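Veneer table top - oil over old lacquer or strip it first?

Forum: Furniture Care and Repair
Replies: 13

pinegrove_56
I picked up a Wekholm dining table secondhand in January for 139 dollars. The top is a pale veneer with long wavy grain. The seller said it was oak but I have my doubts. The legs are solid and I have no complaints about them.

The top has some sort of clear finish on it that is smoother than I would like. I would prefer an oiled look. Can I put a hard wax oil straight over what is there, or does the old finish have to come off? I have a can of Ritent oil left from doing some shelves and would like to use it up.

I have not sanded anything yet.

marl_and_moss
Oil will not do anything useful on top of lacquer. It sits there, stays tacky, and you end up wiping it off with mineral spirits. The old finish has to come off if you want oil.

Whether you should take it off is another question. Veneer on factory tables is thin. How thick is yours at the edge? Look underneath where the top meets the apron. Sometimes you can see the layer there.

quarterinch
Leave it alone. I say this in every veneer thread and people go ahead anyway.

A table that age almost certainly has a sprayed lacquer over a very thin face. You have no margin. One slow pass with a power sander at the edge and you are through to the core, and there is no fixing that short of new veneer.

pinegrove_56
I looked underneath. There is an edge strip glued on all the way around so I can't see the thickness of the top layer. The strip is the same color as the top but the grain runs straight.

I was going to sand by hand, not with a machine.

dovetail_dan_no
Hand sanding is slower but you can still go through. The corners go first because people lean on them.

Use a chemical stripper. The gel kind, a plastic scraper, and gray pads for the residue. Then one light pass by hand with 220 to even it out. I did a Lemaire sideboard that way and it came out fine. It took most of a weekend with drying time.

quarterinch
Stripper can get under the edge strip and lift it. I have seen that happen on two tables. The glue on those strips is hot melt and it doesn't like solvent.

dovetail_dan_no
It can if you flood it. Keep the gel back from the edge by a finger width and do that last bit by hand with a card scraper. I have never lifted a strip.

tallow
Before anyone strips anything, can you post a close shot of the grain with the light coming across it? The finish shows up better that way than in a description. It would also help with what wood it is.

pinegrove_56
Sure. Taken in the dining room this morning. The middle shows the shine I am talking about.

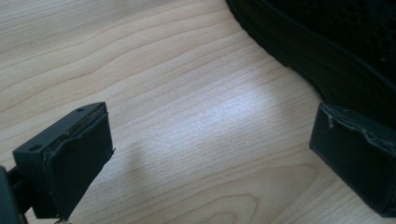
Replies, page 2

tallow
Thanks. I would not call that oak. The lines are fine and close together and I can't pick out any of the flecks I look for in oak. My guess is ash, or one of the light reconstituted veneers that are made to look like it. The rounded pattern near the bottom looks like a normal cathedral figure, so at least the sheet was meant to look flat cut.

I can't be sure of any of that from a picture. If you can find a spot where the pattern repeats exactly from one sheet to the next, it is reconstituted or printed, and then you should not sand it at all.

marl_and_moss
Agree it doesn't read as oak to me either. The glare in the middle fits with a film finish of some kind. Bare or oiled wood usually scatters the light more than that, although I have seen a well buffed hard wax come close.

Test it. Put a drop of denatured alcohol on the underside of an overhang if the finish wraps around, or in a corner if it doesn't. Wait a minute and touch it with a cotton swab. Soft and sticky means shellac. If nothing happens, try a drop of lacquer thinner. If that softens it, it is lacquer. If neither does anything you have a varnish or a factory cured finish, and stripping is going to be a lot more work.

quarterinch
Or leave it alone, and if the shine is the only problem, rub it out. You don't need to remove the finish to make it less shiny. Gray pad, a little wool lube or plain soapy water, long strokes with the grain from end to end. Wipe it, look at it from a low angle, go again if needed. Then a thin coat of paste wax.

That gets you most of the look you want and takes an hour. If you hate it you have lost nothing.

dovetail_dan_no
It will go shiny again in the places where people put their arms. That is the trouble with rubbing out a dining table. On a sideboard I would do it.

quarterinch
Then you rub it out again in a year. Still cheaper than a new top.

pinegrove_56
I checked for repeats with a flashlight. I couldn't find any, but the sheets are wide and there are only a few across the top so I am not certain.

Did the alcohol test in a back corner. Nothing. Lacquer thinner softened it after a minute, so I suppose it is lacquer.

I am leaning toward rubbing it out. What grit is the gray pad?

marl_and_moss
The light gray ones vary by maker, anywhere from 600 up past 1,000. If you want to go finer afterward, a 2,000 foam pad will leave a softer sheen, but I would stop at the gray and see. Going finer brings the shine back, and you are trying to get rid of it.

Do a patch at one end first, where a runner or a fruit bowl would cover it.

tallow
Clean it before you start. Old polish will clog the pad and you get streaks. Mineral spirits on a rag, then a damp cloth, then let it dry overnight.

tamstead_attic
Coming in with a different view. I had one of the same Wekholm tables and I did strip it, with gel, and oiled it. It looked good for one summer. After that every glass left a ring and I was oiling it every couple of months. We have kids. I ended up putting a water based matte poly over it, after a lot of cleaning to get the oil out, and I should have scuffed the lacquer and put the matte on top in the first place. The quart was 25 dollars.

dovetail_dan_no
Rings like that usually mean not enough coats. But I agree a scuff and a matte topcoat is a fair option with kids in the house. Try the adhesion on the test patch first.

pinegrove_56
Thanks all. No kids here, two adults and a cat. I will clean it, try the gray pad on the end nearest the window, and wax it. The Ritent can go on the garden bench.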